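Destornillador de precisión Mengal: opinión después de un invierno de uso

Compré el juego Mengal en mayo para sustituir uno muy viejo al que se le habían redondeado casi todas las puntas. Me dedico en mis ratos libres a recuperar ordenadores de sobremesa de oficina, les pongo un disco decente, más memoria si hace falta, y los dejo listos para gente que solo necesita escribir y navegar. El destornillador lo uso casi todas las tardes.

El juego trae mango, alargador, adaptador flexible y 40 puntas en un estuche con cierre magnético. Pagué 14 euros más que por el Skoldale básico, que era mi otra opción, y la diferencia se va en el mango y en el acero.

El mango es de aluminio moleteado con la cabeza giratoria. Pesa lo justo y no resbala con las manos sudadas, cosa que el anterior hacía todo el verano. La cabeza gira suave, sin holgura, aunque al principio venía un poco dura y le puse una gota de aceite de máquina de coser. El diámetro es algo fino para mi mano. En tornillos de chasis muy apretados acabo cogiendo un destornillador normal, y no creo que sea un defecto, es una herramienta de precisión y punto.

Las puntas ajustan bien. Las Phillips pequeñas entran hasta el fondo y no se salen al apretar. Las Torx también, salvo la más pequeña, que baila un poco en algunos portátiles. Las hexagonales las he usado menos, sobre todo con una bicicleta plegable y unas bisagras. Las planas son demasiado anchas para mi gusto y las tengo casi nuevas.

El imán es fuerte. Sujeta un tornillo de placa en horizontal y también boca abajo, y eso ahorra tiempo cuando hay que llegar al fondo de la caja por debajo de una bahía de discos.

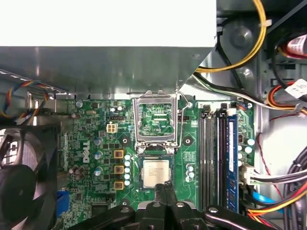
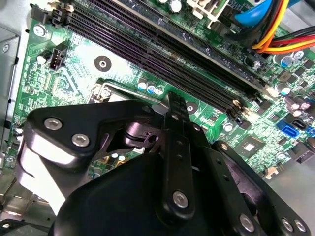

Placa y ranuras de memoria. 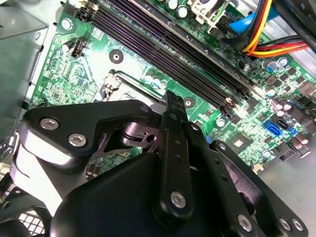
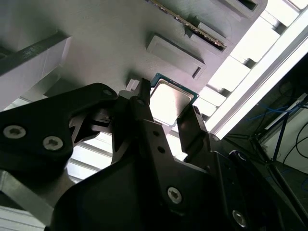

El procesador.

El alargador es lo que más he agradecido. Tiene un bloqueo de bola y la punta no se queda dentro del tornillo al retirarlo, como me pasaba con el de Hudthorpe. Con él se llega a los tornillos de un disipador de torre sin desmontar el ventilador. El adaptador flexible, en cambio, me parece de relleno. Se retuerce en cuanto el tornillo ofrece resistencia y no transmite fuerza. Lo saqué del estuche para hacer hueco a una pinza.

El estuche tiene una pega seria. Los números de las puntas van grabados en el plástico negro sin pintar, y con poca luz no se leen. Los repasé con un rotulador blanco y ya se han borrado la mitad. Además, los huecos están tan juntos que para sacar una punta del centro hay que empujar por un extremo y pescarla con la uña. La tapa, eso sí, sirve de bandeja y retiene los tornillos sueltos si no son de latón.

En cuanto a desgaste, se me ha estropeado una sola punta, una PH00, y fue culpa mía por insistir con un tornillo pegado con fijador. Escribí a la tienda, Lulcombe, y me mandaron 2 de repuesto sin pedirme factura. Tardaron más de lo que decían, pero llegaron. Las puntas sueltas también se pueden comprar en su web, aunque los portes salen casi tan caros como la bolsita y conviene juntar varias cosas en el pedido.

He probado también el modelo grande de la misma casa, el de 192 piezas, en casa de un conocido. El mango es idéntico. Lo que añade son puntas de consola, de móvil y de seguridad que yo no gasto, y el maletín ya no cabe en un cajón de escritorio. Si reparas teléfonos puede compensar. Para sobremesas y algún portátil, con el pequeño sobra.

A favor: mango, imán, alargador con bloqueo, repuestos fáciles de conseguir.
En contra: numeración ilegible, adaptador flexible, puntas planas demasiado anchas.

Le pongo un notable. Lo volvería a comprar al mismo precio, y si sacan un estuche con los números pintados cambiaré el mío.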